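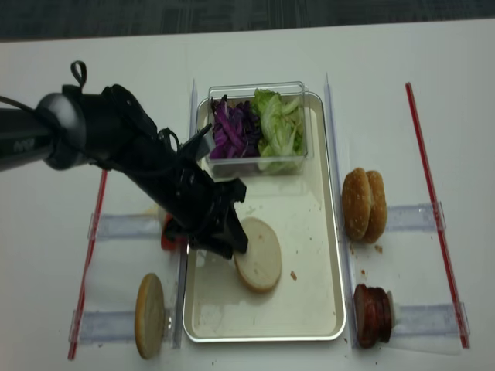 Buns and salad for the burger table, cabbage on one side of the box and lettuce on the other.

flurina_w
Posted 9 August 2025
Hi all! My uncle turns 70 and I've promised burgers for the whole family, build your own style, with everything set out so people can help themselves. I've been trying out the layout and I'm pretty happy with the tray and the little clear box (purple cabbage next to pale green lettuce looks so cheerful!), but I can't decide about the buns. Do you cut them ahead or leave them whole until the last minute? And would you toast them?

zaugg_grill
Happy birthday to the uncle! Cut them ahead, yes, but no more than an hour, and keep a clean dish towel over them. I always toast the cut side in a dry pan, 200 degrees if you'd rather use the oven, and I wouldn't dream of skipping it. An untoasted bun goes to mush as soon as the sauce hits it.

Marlies T.
I'll have to disagree with Meinrad on that one, much as I love his ribs. With a good soft sesame bun I like it just as it comes from the bakery, and the kids at our table leave the toasted ones every single time. What I would change is the salad box. Two kinds in one container is lovely to look at, but after 8 hungry people have been at it you'll have one purple mess. Two bowls, two forks.

flurina_w
Oh, but I like them together! Maybe I'll start with the box and keep refills in the fridge.

vroni_tanner
One box is fine, we do it every summer. Just dry the lettuce really well before it goes in. As for the buns, toast half and let people choose, and put the tops where folks can reach them without leaning over the sauce. I learned that in a white blouse.

zaugg_grill
Half and half, I can live with that. Butter on the toasted ones, though, please.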